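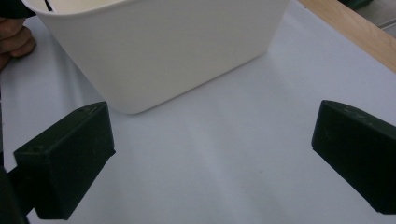 White bin on the table, between the open gripper fingers and the far side.

Stories > Software > Interviews

Search all stories

Reading time: 4 minutes

Soo-ah Hong does not like to begin with the robot. When I asked her how the Stevon software decides where to close its fingers, she opened a text file on her laptop and showed me a list of times.

"This is the clock of the left hand, and this is the clock of the right hand," she said. "If they do not agree, everything after is wrong. The planner can be very good, and it will still learn a wrong thing."

Hong writes the software in Hesuvthorpe that turns human demonstrations into motions a robot can repeat. A person holds one gripper in each hand and does a simple task with a ball and a bin. The program follows the position of both tools, joins it with the camera views, and cuts the result into pieces. She calls these pieces episodes, and at the time of my visit the set had 810 of them.

I asked which part took the longest to write. I expected that she would say the learning. She said it was the cutting.

"A person does not stop between two actions," she explained. "You reach, and you already think about the next reach. Where is the border? At first I used only the speed of the hand. When the speed was low, I cut. But people are slow also when they are careful, so I was cutting in the middle of the grasp – the worst place."

The present version looks at the speed and the opening of the fingers together, and it waits 200 milliseconds before it accepts a border. She chose this number by hand, after she watched many recordings at low speed. She would like to have a better reason for it.

Two hands make the matter more difficult. In the old code each gripper had its own episodes, and the planner treated them like two robots which happened to share a table. The new code keeps one timeline and writes the position of each hand relative to the other one.

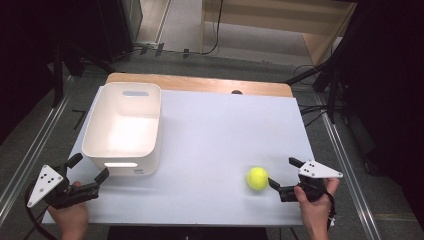

Kwan-ho Shek thinks the single timeline came too early, and that one hand should work well alone before the software tries to explain both. Hong has heard this opinion many times. She answered it calmly, with a plot of the distance between the two grippers during one episode.

"If I look at the right hand alone, I see a pause here, and I think it is noise," she said. "If I look at both, I see that the left hand is moving in this moment. The right one waits for it. I do not want to delete the waiting."

The tool she uses to inspect all this is named Dadeldale. It draws the two paths in different colors and marks each place where the tracking lost a gripper for more than nine camera images. Such an episode goes to a separate folder and a person must look at it. Hong does not let the program repair the gap by itself. She tried this in November, and the smooth lines it made were beautiful but they passed through the wall of the bin.

For the control side, she keeps things plain. The learned part gives a short series of target positions, and an ordinary controller follows the first 10 before it asks again. I wanted to know what happens if the bin is moved during this time.

"Then it is late," she said. "It goes to the old place for a moment, and after that it corrects. If I ask more often, it becomes nervous and the fingers shake. I still look for the middle."

Before I left, she returned to the file with the clocks. One line was marked in red, and she started to read the lines above it.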